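3. Data Collection

Demonstrations were recorded by remote control. The operator moved a handheld controller and the arm followed, with a button toggling the gripper. We logged joint angles, gripper state and video for each attempt. The task was to stack one foam cube on another and back off without disturbing it.

We recorded 200 demonstrations in March. Of these, 77 were discarded, mostly for dropped packets on the Irero link or for runs where the operator paused longer than the timeout allowed.

3.1 Operator effects

Early runs were slow near release. Operators could not feel contact and tended to hover over the stack. Lowering the controller gain close to the table shortened this phase, at the cost of a longer approach. We also tried guiding the arm by hand, but the operator's body blocked the camera view in most runs. 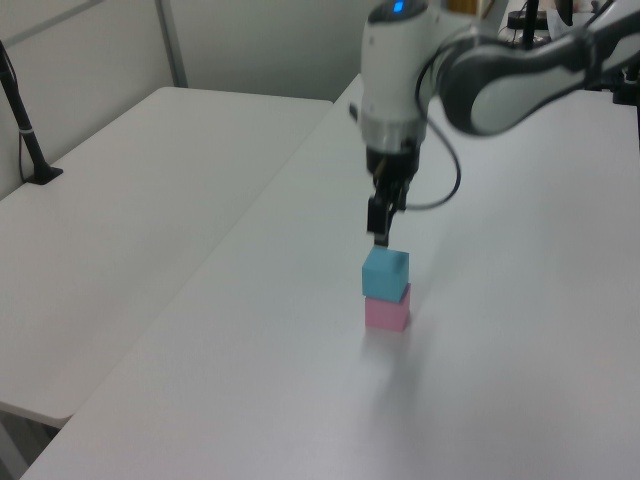
Elspeth Pollock
Team lead, Arboleda project

Light blue on pink was the stacking order in this run, with the fingers just above the upper cube. Release height is taken from the logged joint angles and not from video, where fast gripper motion blurs.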